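Unit 3: Grip on Uneven Objects
Shared workshop build, Lobo gripper, rev. 73

Parallel jaws hold a flat block with little trouble. A hairbrush taken edge-on loads one jaw through a smooth shell and the other through pins, so contact differs on each side.

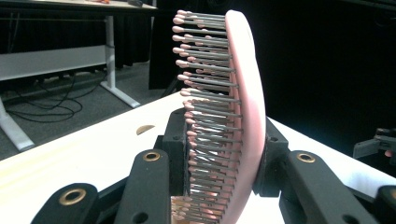
Fig. 3. Brush held upright between the jaw blocks, bristle side left.

Before the February session, check the linkage joints for play. Close the jaws at the low setting and hold for 100 seconds. Log any rotation of the brush, then repeat with the brush turned flat. Send the log to Zulmira Bettencourt.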